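Forum > Automatisierung und Robotik > Messen, Vorführungen, Hausbesuche

Thema: Vorführtag Stekeo, Demontagezelle für Desktop-PCs
Erstellt von klemmleiste_n am 16. März 2022

klemmleiste_n
Ich war beim Vorführtag von Stekeo in Skistdale und fasse zusammen, was für den Recyclingbereich interessant sein könnte. Gezeigt wurde eine Zelle, die gebrauchte Desktop-Rechner teilzerlegt. Integrator ist Stusora, die Ablaufsteuerung läuft unter dem Namen Cabrera.

Umfang der Vorführung: Erweiterungskarten ziehen und setzen, Grafikkarte aus einer Halterung aufnehmen. Gehäuse öffnen und Netzteil ausbauen waren nicht Teil des Programms, die Rechner kamen offen in die Zelle.

Aufbau in Kurzform: Knickarmroboter, Parallelgreifer mit zwei Fingern, Kamera am Handgelenk, Kraft-Momenten-Sensor am Flansch. Das Gehäuse liegt auf der Seite, die Hauptplatine zeigt nach oben. Zugriff senkrecht von oben.

Kraftgrenze beim Ziehen laut Vorführer 11 N seitlich, darüber bricht der Ablauf ab und fährt auf die Vorposition. Ein Bild von der Handkamera hänge ich unten im Thread an, sobald ich am Rechner sitze.

relaisfriedhof
Danke. Wie wird die Slotposition bestimmt? Über CAD-Daten des Gehäuses oder rein über das Kamerabild?

klemmleiste_n
Zweistufig. Grobe Lage über die Gehäusekante, danach eine Nahaufnahme über dem Slot. CAD-Daten werden laut Stusora nicht benötigt, dafür muss jeder Gehäusetyp einmal eingelernt werden. Die Dauer des Einlernens wurde auf Nachfrage nicht beziffert.

t_nutenstein
Dann ist die Sache für gemischte Ware erledigt. Wir bekommen palettenweise Geräte von einem Dutzend Hersteller, teils mit verbogenen Wänden. Ein Verfahren mit Einlernen pro Typ rechnet sich nur bei Leasingrückläufern.

phasenwinkel
Sehe ich anders. Leasingrückläufer sind genau der Markt. Wer 2000 gleiche Bürorechner auf einmal bekommt, lernt einmal ein und fährt den Posten durch. Für gemischte Paletten nimmt man weiterhin Leute mit Akkuschrauber.

t_nutenstein
Wer 2000 gleiche Bürorechner bekommt, verkauft sie komplett weiter. Karten werden da nur gezogen, wenn das Board defekt ist. Bleibt also der Ausschuss aus dem Posten, und der hat keine Stückzahl.

phasenwinkel
Das hängt vom Alter ab. Bei Geräten mit klassischem PCI-Slot auf dem Board will niemand mehr das Komplettsystem. Karten, Speicher und CPU gehen einzeln weg, der Rest ist Leiterplattenschrott Klasse soundso.

relaisfriedhof
Zurück zur Technik bitte. Wie löst der Greifer die Verriegelung am PCIe-Slot? An der scheitern bei uns alle Versuche. Zweifinger-Greifer kann entweder halten oder entriegeln, beides gleichzeitig geht nicht.

klemmleiste_n
Entriegeln wurde nicht gezeigt. Die Frage kam aus dem Publikum, Antwort sinngemäß: separater Arbeitsschritt mit eigenem Werkzeug, in Vorbereitung. Gezeigt wurde nur der Umgang mit Karten ohne Verriegelung.

relaisfriedhof
Also fehlt der schwierige Teil.

klemmleiste_n
Für lange Grafikkarten ja. Bei schmalen Karten sitzt die Schwierigkeit woanders, nämlich beim Verkanten. Der Greifer fasst die Karte nahe an einem Ende, und wenn die Zugrichtung nicht parallel zur Kontaktleiste steht, klemmt sie. Dafür gibt es eine Suchbewegung mit kleiner Amplitude längs der Karte. In meiner Gruppe zwei Durchläufe, der erste mit Abbruch an der Kraftgrenze, der zweite ohne.

ohmscher_rest
Welche Finger sind das? Standardfinger oder Sonderanfertigung? Mich interessiert vor allem die Breite. Zwischen zwei belegten Slots bleibt wenig Platz.

klemmleiste_n
Schwarze Finger, jeweils mit runden Schraublöchern und einem Langloch bzw. einer Aussparung. Hersteller habe ich nicht erfragt. Bei direkt benachbarten Karten käme man damit nach meiner Einschätzung nicht dazwischen. Im Vorführgerät war daneben frei.

ohmscher_rest
Und ESD? Greifer geerdet, Finger ableitfähig?

klemmleiste_n
Der Vorführer nannte ableitfähiges Material. Einen Messwert gab es nicht. Im Datenblatt, das auslag (Blatt 3143), steht unter ESD nur "auf Anfrage".

t_nutenstein
"Auf Anfrage" heißt bei mir nein.

phasenwinkel
Bei Schrott ist ESD egal, bei Wiederverkauf nicht. Damit wären wir wieder bei der Frage von oben, für welchen Strom die Zelle gedacht ist. Hat Stekeo dazu etwas gesagt?

klemmleiste_n
Stekeo sieht beides vor. Konkrete Kunden wurden nicht genannt. Preis auch nicht, es gibt ein Angebot nach Mustersendung.

kabelbinder_ost
War in einer späteren Gruppe dort. Ergänzung: Die Kabel waren bei allen Vorführgeräten zur Seite gelegt. Ich habe gefragt, was passiert, wenn ein SATA-Kabel quer über dem Slot hängt. Antwort: Objekterkennung meldet Hindernis, Gerät wird ausgeschleust. Für mich der eigentliche Schwachpunkt, bei unseren Rücklaufgeräten liegt in fast jedem Gehäuse etwas quer.

relaisfriedhof
Kabel werden also nicht gegriffen?

kabelbinder_ost
Nein. Biegeschlaffe Teile sind laut Stusora ein Thema für eine spätere Ausbaustufe.

t_nutenstein
Zusammengefasst: Gehäuse auf, Kabel weg, Verriegelung offen, Typ eingelernt. Danach zieht der Roboter die Karte. Den Handgriff macht bei uns jeder Praktikant in 2 Sekunden.

phasenwinkel
Und jede neue Zelle hat so angefangen. Den Schraubautomaten bei uns wollte anfangs auch keiner, weil er nur eine Schraubengröße konnte.

klemmleiste_n
Zur Taktzeit: wurde nicht ausgewiesen, und ich habe nicht mitgestoppt. Langsam war es in jedem Fall, die Zelle lief mit reduzierter Geschwindigkeit wegen der Besucher am Zaun. Belastbar wäre nur eine Messung im Automatikbetrieb.

ohmscher_rest
Falls jemand eine Mustersendung macht, bitte hier die Ergebnisse einstellen. Mich würde die Quote beschädigter Kontaktleisten interessieren.

kabelbinder_ost
Wir überlegen, eine Palette hinzuschicken. Entscheidung liegt beim Einkauf.

klemmleiste_n
Nachgereicht, wie angekündigt, das Bild der Handkamera. Die Grafikkarte liegt hinter der Querstrebe in ihrer Halterung, der CPU-Sockel ist unbestückt. @ohmscher_rest: Die Fingerform ist hier gut zu erkennen.

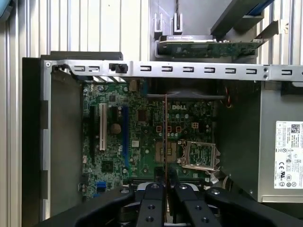

Handkamera der Stekeo-Zelle: Erweiterungskarte zwischen den Greiferfingern, darunter das Dell-Board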